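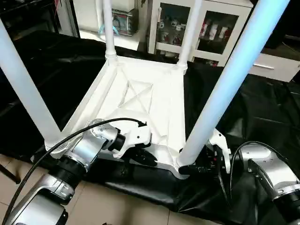
El sábado fui a la jornada de puertas abiertas de Cliltico, la pequeña empresa que mantiene un diccionario de siglas y abreviaturas técnicas. Llegué a las diez menos cuarto y la puerta todavía estaba cerrada, así que esperé en la acera con otras personas. Yo trabajo como traductora de manuales y uso su diccionario casi todos los días, por eso tenía mucha curiosidad de ver cómo se hace por dentro. El primer ejemplo que nos dieron en la visita era de un manual de muebles: una silla con un refuerzo en forma de X debajo del asiento. En un texto, el redactor había abreviado ese refuerzo como "RX", y en el mismo catálogo "RX" quería decir también "recambio exterior". Para el lector no había manera de saber cuál de los dos era.

La visita empezó en la sala de lectura, que es donde entran los documentos. Cliltico recibe manuales, normas internas y artículos, y un programa que se llama Wandar busca en ellos todas las palabras escritas con mayúsculas. Yo pensaba que esto era la parte difícil, pero nos explicaron que encontrar las siglas es fácil. Lo complicado es encontrar la forma completa, porque muchos autores la escriben una sola vez, o la escriben en una nota al pie, o no la escriben nunca. Wandar mira primero los paréntesis cercanos y después compara las iniciales. Con las siglas inglesas usadas en textos españoles se equivoca bastante, porque las letras no coinciden con la traducción.

Nos dejaron probarlo en dos ordenadores. Escribí una sigla de mi último trabajo y salieron 52 significados – de medicina, de transporte, de impuestos, hasta uno de apicultura. El mío estaba en la segunda página. Se puede filtrar por materia, pero el botón es pequeño y yo no lo había visto en todos estos años. Lo confieso con un poco de vergüenza.

Después pasamos a la mesa de revisión. Cada entrada nueva la leen 2 personas, y si no están de acuerdo la entrada se queda en una lista de espera que ellos llaman Derese. No entendí bien si es una sigla o un nombre cualquiera. Pregunté y me contestaron que el significado original se perdió en un cambio de oficina. En la lista había 100 entradas cuando la vimos proyectada en la pared, y varias llevaban allí desde diciembre. Una discusión larga era sobre el plural: si se debe escribir "las ONG" o si se admite también la forma con una ese pequeña. En Cliltico prefieren la primera, y guardan la segunda solamente como variante encontrada en los textos. A mí me parece bien, aunque mis clientes no siempre obedecen.

La parte que menos me gustó fue la presentación de Drevach, el servicio nuevo para empresas. Duró demasiado y la mitad de las diapositivas eran precios. El servicio permite subir un glosario propio de hasta 1.000 siglas y avisa cuando una está repetida con otro sentido. Es una función útil, pero me habría gustado ver cómo trabaja con un documento real y no con una página preparada. Un señor de la primera fila preguntó si lee archivos escaneados. La respuesta fue que sí, si el escaneado es limpio.

Al final hubo café y una hora para preguntas. Quería saber por qué aparecen a veces dos formas completas casi iguales, con una sola preposición diferente. Me dijeron que las conservan las dos a propósito, con la fuente de cada una, y que el usuario debe elegir. Para un traductor esto es más trabajo, pero también es más seguro.

Para quien quiera ir otra vez: la entrada es gratis y hay que apuntarse antes en la página de Cliltico. El ascensor no llega hasta la planta de la sala de lectura, quedan unos escalones. La próxima jornada todavía no tiene fecha.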